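Home Entries Older Newer About
Search this diary Go

2nd April

Up at the ungodly hour again. Tea, toast, no butter left. Rent went out, choir dues went out, and that's me broke till payday. Fine.

Choir tonight was a mess. Half the altos missing, tenors flat on the Lemieux piece, and Réjean stopping us every second bar to say the word is "lumière" and we are all singing "loomy-air." We are. I've been singing loomy-air for months. He made us speak the whole text out loud, no notes, like a class of six year olds, and then sang it himself to show us, and ok, fine, it's a different piece when he does it. I got a lump in my throat at the back row next to the radiator. Didn't tell anyone.

The concert's in July and we have two pieces ready. Two. The program has seven on it. Primthorpe hall is booked and paid for, 237 seats, and last year we filled maybe the front of it plus my mother. Réjean wants to put up posters as far out as Prusport. Who is coming from Prusport to hear us get a vowel wrong. I said I'd do the posters though. Why do I say these things.

Have to sort the solo too. He asked who wants the verse in the middle and there was this awful silence and I looked at my shoes. Then Bev's hand went up and I was jealous the whole bus ride home! Ridiculous. I didn't want it when it was free.
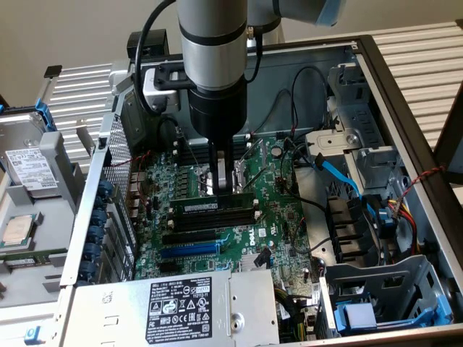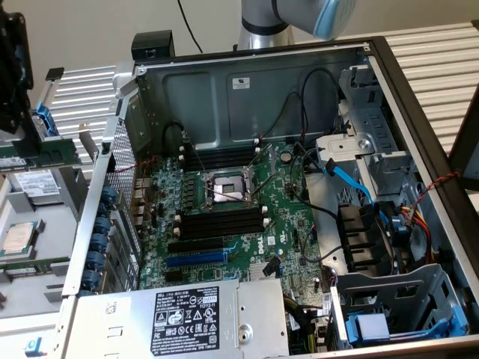
Back to the solo becuase I can't leave it alone. I lay there last night running the verse in my head and I know it, I know every breath in it, the long one before the high note, the sneaky one after "matin." Bev takes a breath right in the middle of the word. Got up in the end, put the lamp on, sang it very quietly into a pillow. The trouble is the top. My low notes are fine and then there's a spot in the middle where nothing's home, like that square opening in the middle of the motherboard with no chip in it, slots all lined up above and below and just a gap where the main thing goes. Mrs. next door says she heard "something." Great. So now I hum.

Things to do before next rehearsal:
- the loomy-air thing, 20 times a day, in the shower
- ask Réjean if there's going to be an understudy (casual!! do not beg)
- posters, see above, idiot
- black skirt, zipper

The skirt. Had it out of the closet after supper and the zipper's gone at the bottom where it always goes. Could get a new skirt for 60 dollars, could get the zipper done for less, could use a safety pin and wear the long cardigan like I did at Christmas. Will be the pin. Nobody looks at second row.

Phoned Mom. She wants to know do we do anything in English this year. I said there's one. She said good. Then a long story about the cat at the vet, he has to have the special food now and he hates it, he sits by the bowl and stares at her. She's bought tickets already, three of them, for her and Aunt Carol and one spare "in case you bring somebody." Subtle, Mom.

Ate supper standing up at the counter, the end of the rice and an egg. Then meant to start the poster and instead read the whole Komik that's been under the couch since winter, cover gone, didn't even remember the ending. It's good! The ferry chapter is so good. Want to read the next one but see rent, above.

Poster thoughts before I forget. Blue. Big date. Our name small as it's too long. Last year's had that clip art of a treble clef with a face and I will not be doing that. Maybe the river at night with lights on the water, for lumière, that's nice isn't it, that's a bit clever. Can I draw a river? No. Ask Dana from the sopranos, she did the cake banner. If she says no it's a plain blue poster and everybody can live with it.

Throat a bit scratchy. Honey, water, no talking tomorrow, ha. If I get a cold now after all that pillow singing I'll scream, except I won't be able to.

Also forgot to give Réjean back his pencil. It's the good one with the soft lead. Put it in the music folder so I don't loose it, front pocket, with the bus pass.

11 pm. Bed. Lumière lumière lumière.

Filed under: choir, home, grumbling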